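Home | Notebook | Bench | Archive | About

Workshop notebook, January, morning
3 min read

Coffee first, then the dish rack. I've been putting off the cups and rack page for Clikari, and the bench is finally clear of the Bilata samples, so no more excuses!

I gave the tabletop a good wipe before setting anything out. I do like this gray. It's dull and matte and the pastel cups look great on it, but every crumb shows up (I had toast near it, my own fault).

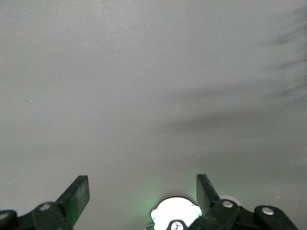 Anyway, the cups. I went with the plastic ones because I'm tired of sweeping up stoneware, and they hold up to 300 ml, plenty for the office kitchen at Llorente. Mint, yellow and blue so far. The blue one is my favorite and I'm trying not to let that affect the notes.

The rack is the narrow black wire one with light blue tips on the prongs. I keep going back and forth on it. It takes up hardly any counter, which they asked for, but a cup wants to sit just so, and I'd like a bit more room between the sides. The wooden stick down the middle is from the Fatwood scrap box - I want to see if it makes a decent center divider.

To do next:

1. Try each cup on the rack, mint first, rim down and then rim up.

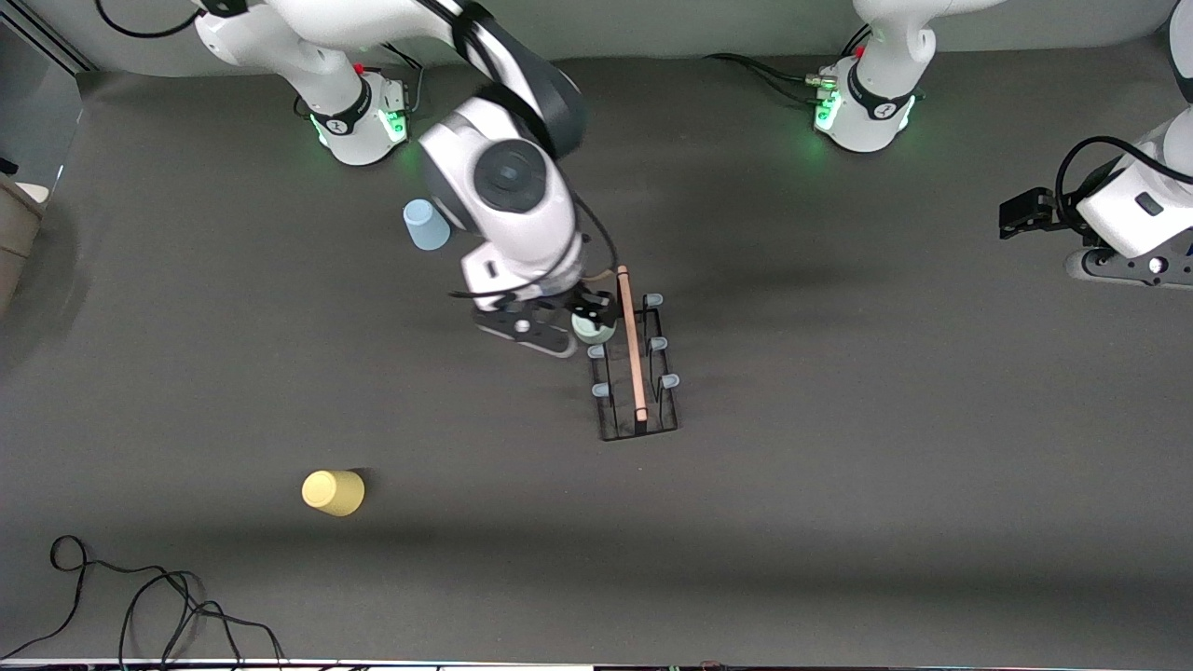 2. Same again without the stick.
3. Leave the cups on for 30 minutes after a rinse, then check for puddles.
4. Measure the prong spacing. I wrote 40 mm on a sticky note and now can't read what it was for.

Comments (3)

> I'd sand that stick before it goes near a wet cup.

> Can we get the yellow ones for the break room? Please!

> The 40 mm was the shelf lip, I think. Check the cupboard door.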